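Reltwood Tidy is a household tidying service in which a robot with two arms picks up small objects in the rooms of a private home. It is offered by the company Kelmendi, based in Bakach, and is sold as a monthly subscription together with the machine. The software which plans the movements is named Dinska and is also available without the subscription.

The service was developed under the direction of the engineer Eylül Dönmez. It was first shown to the public in November and opened for orders on 2nd August of the following year.

Operation

The customer chooses a room and a type of object, for example bottles, paper or cushions. The robot looks at the room, selects one object and brings an arm toward it. Each arm ends in a gripper with two fingers, and each gripper can work alone or give an object to the other. Living rooms are considered the most difficult rooms in a home, as low tables often have a polished top and the reflection of an object can be taken for the object itself. Version 2 of Dinska was written mainly for this problem.

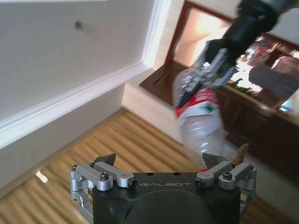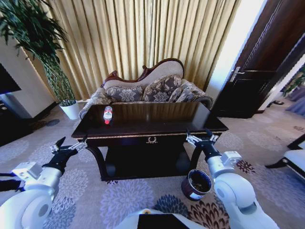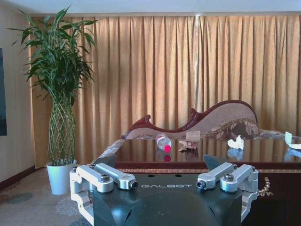

Work with a plastic water bottle in a living room. In the first picture the bottle is held by the neck in a gripper; in the second and third it lies on the table.

Subscription

The basic plan covers 2 rooms on the same floor. Stairs are not supported. The wider plan includes the kitchen, but glass and knives are excluded from both plans. A technician visits the home before the first use and makes a map of the furniture, and the customer should ask for a new map when large pieces are moved. At the end of the first year, 951 homes had a subscription.

Reception

The reviewer Gülizar Saraç tested the service in her own apartment and found it careful but slow. She praised the handling of soft plastic and the simple choice of objects, and criticized the price of the second map. In her opinion the service is most useful for people who have difficulty bending down. Kelmendi later made the second map free for customers of the wider plan.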